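牛皮纸吸湿以后为什么会拱起来：打包台垫纸的一点记录

上个月把家里工作台的垫纸从白色新闻纸换回了牛皮纸，顺手把这两年攒下来的笔记整理一遍。内容比较琐碎，主要是克重、纤维方向、含水率和裁切，给自己留底，也给同样在家里做装订、裱糊、打包的人参考。

先说为什么要垫纸。我的台面是白色的，刷胶、上蜡、切皮料都在上面做。PE 膜不吸胶，胶滴会被袖口带走；切割垫好用，但胶干在上面以后，刀尖走到那里会跳。牛皮纸便宜，吸一部分水，不掉粉，脏了整张换掉。缺点是它会动。早上铺平的一张纸，到晚上中间鼓起一条长包，四角翘起，尺子压上去有弹性，量出来的尺寸不可信。

这个现象和纸的质量关系不大，主要是含水率变化。纸在机器上成形时，纤维大多顺着走纸方向排列。单根纤维吸水以后，长度变化很小，直径变化很大，所以整张纸在横向的伸缩明显大于纵向。不同的纸这个比例差别很大，手册上给的多是区间，我不抄了。对使用者来说只要记住：横向先动，动得多。

卷筒纸的纵向就是卷的长度方向，一眼能看出来。平张纸要自己判断，有几种办法：

一是弯折法。把纸轻轻对弯，不要压出折痕，手掌感受回弹。阻力小的那次，折线与纵向平行。

二是撕裂法。顺纵向撕，裂口比较直；横着撕，裂口会跑偏，毛边也长。

三是润湿法。裁一块小方片，一面用湿海绵擦一下，它会卷成筒，筒的轴线就是纵向。

我一般只用第三种，判断最快，薄纸厚纸都有效。七十克以下的纸弯折法手感太弱，容易看错。撕裂法遇到再生浆比例高的纸也不太可靠，纤维短，两个方向撕出来差不多。

判断完在背面右下角用铅笔画一个双向箭头，以后裁小也能追溯。

然后是平衡时间。新拆的纸卷不要马上裁。仓库和房间的湿度不一样，刚拆封的纸裁成正好的尺寸，过一夜就不是这个尺寸了。我的做法是先裁出比需要大一圈的料，单张摊开，放在要用它的那个房间里，一晚上基本够。叠成一摞放着不行，中间的纸几乎接触不到空气，只有四边在吸湿，结果是边缘变长而中间没变，纸边出现波浪。反过来，干燥天气里四边先失水收缩，中间撑起来，就是前面说的鼓包。波浪边和鼓包是同一件事的两个方向，看形状就能知道这张纸刚刚是在吸水还是在失水。
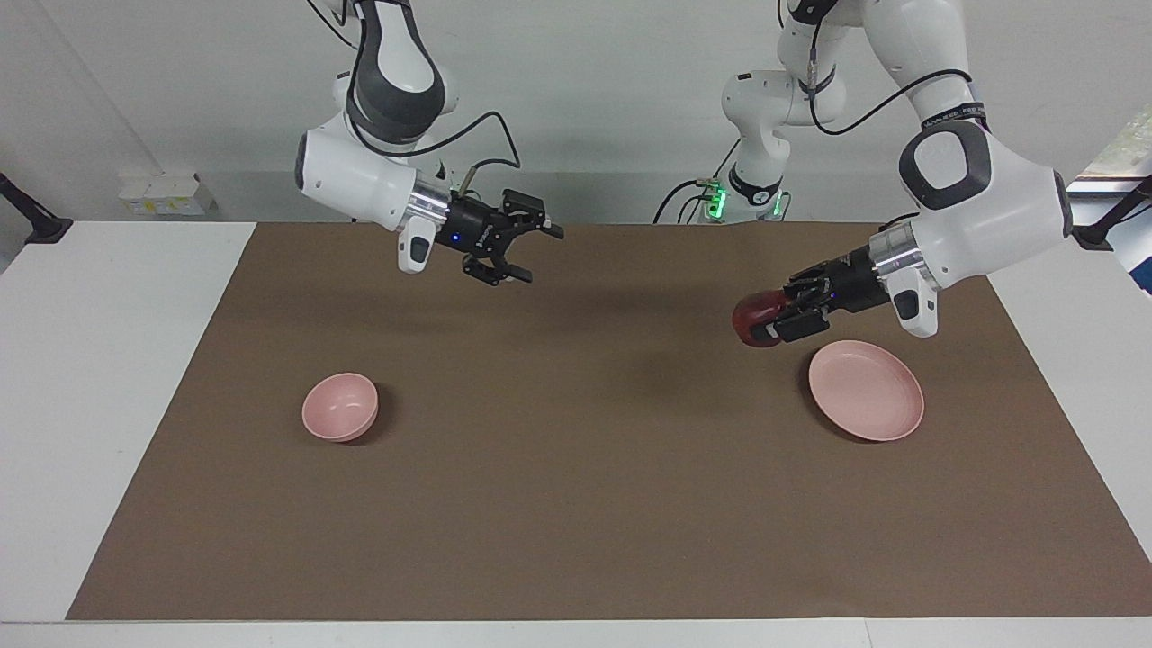
知道了方向，固定方式也就好定了。以前我把四条边全部用胶带贴死，认为贴得越牢越平，效果很差。四边固定等于把所有方向的伸长都堵在里面，多出来的长度只能向上走。后来改成只固定一条边，并且让这条边垂直于纵向，也就是胶带沿着横向贴。这样做又出了新问题：胶带约束了横向的伸长，靠近胶带的地方会起一排小褶。

现在用的是第三种，固定一条平行于纵向的边，其余三边自由。横向变化最大，朝对面的自由边释放；纵向变化小，胶带压得住。对面那条边用一根钢尺轻压，只防掀起，不防滑动。胶带用低粘的美纹纸，每段之间留空，撕的时候不伤台面。

克重方面，我前后用过四种。

六十克：太薄，白胶滴上去会透到台面，换纸时局部粘住，要用刮刀铲。只适合做包装填充。

八十克：日常够用。一次铺两层，上层脏了抽掉，下层接着用。两层之间的纵向要一致，否则吸湿以后两层互相搓动，上层会被推歪。

一百二十克：平整度明显好，刀轻轻划过不会立刻裁断，适合画线、排料。卷曲记忆也强，从卷上下来要反向卷一次，静置以后再铺。

两百克以上：已经接近卡纸，台面垫纸没有必要，做模板可以。

另外有一点容易混淆，单光牛皮纸有一面经过烘缸压光，两面吸水速度不同。光面朝上，胶滴停留时间长，来得及用湿布擦掉；糙面朝上，胶很快吃进去，手感干爽，但会留下硬斑。我裱布的时候光面朝上，切皮料的时候糙面朝上，皮料在糙面上不容易滑。

采购也记一下。最早买的是 Navau 的卷筒，八十克，颜色偏红，表面均匀，缺点是卷芯太细，最后一段卷曲严重，基本只能拿去裁小条。后来换成 Gullach 的平张，送来时是平的，省掉反卷那一步，但同一包里出现过两种纵向，应该是分切时拼了料。从那以后每包都抽上、中、下各一张做润湿测试，共 3 张，方向一致才入架。Punico 的一百二十克质量最稳定，贵一些，现在主要用它。

裁切用的是一台 Fitzgerald 手动滚刀，配一根带防滑条的钢直尺。滚刀的压纸条只在中段有力，两端偏松，长料裁下来末端会偏出去一点。处理办法是裁之前在末端另加一块压铁，压在尺子外侧。刀轮钝了以后纸边发毛，糙面朝下时尤其明显，换刀轮即可，不值得磨。

有人问过能不能用熨斗烫平。可以，但平不了多久。烫的过程是快速失水，烫完纸的含水率低于房间平衡值，接下来它会重新吸湿，再次变形，而且因为两面受热不同，常常往一边卷。真要烫，中温，垫一层布，两面各走一遍，烫完马上夹在两块平板之间，等它自己回到平衡。回潮的过程要在受压状态下完成，这一步比烫本身重要。多数情况下不用烫，直接夹板压一夜，结果相近。

喷水的办法也试过：背面薄薄喷一层雾，等纸充分伸长，再贴边，干燥后收紧，和裱水彩纸的道理相同。平确实是平，绷得像鼓面。问题在于湿度再升高时它还会松，松了还是鼓。水彩纸画完就裁下来，可以接受；垫纸要用一两个星期，不合适。

关于湿度，我在台面边上放了一支普通的电子温湿度计，没有校准过，只看趋势。八月最难办，白天开空调，晚上关掉，一天之内纸要来回走一趟，早上的鼓包到了半夜变成波浪边。试过让除湿机通宵运行，纸是稳了，木尺又开始弯，最后放弃，改成每天收工时把钢尺拿走，让纸自由，第二天早上再推平压住。多花一分钟，没有别的副作用。

再补几条零碎的。

尺寸标记不要画在垫纸上当基准。前面说过它会动，用它做长度参考，误差会带进工件。基准线应当直接做在台面边缘，或者用一根固定的靠尺。我在靠尺上刻了 281 毫米和 317 毫米两个常用位置，对应两种书壳的料长，和纸没有关系，纸怎么动都不受影响。

垫纸用旧了可以降级使用。一面有胶斑的，翻过来裁小，作刷胶时的单次垫纸；完全没有胶的，揉软了填箱。带蜡的不要混进填箱料，夏天会蹭到别的东西上。

存放时卷筒要竖着放或者架空穿杆，平放在地上会压出一道扁痕，展开以后每隔一圈出现一次，间距逐渐变化，很难去掉。平张放在架子上，上面盖一块比纸略大的板，四边就不会单独吸湿了。原包装的防潮纸别扔，用剩的半包重新裹好，比塑料袋合适，塑料袋里一旦有潮气就出不来。

还没弄清楚的是再生浆比例的影响。手头两种八十克的纸，标称相同，在同一个房间里放同样的时间，鼓包高度差得很明显。单从手感看，软的那种变形更大，但样本太少，也可能只是出厂含水率不同。下次进货准备各留几条，横向裁，画好刻度，和温湿度计挂在一起，过一个夏天再看读数。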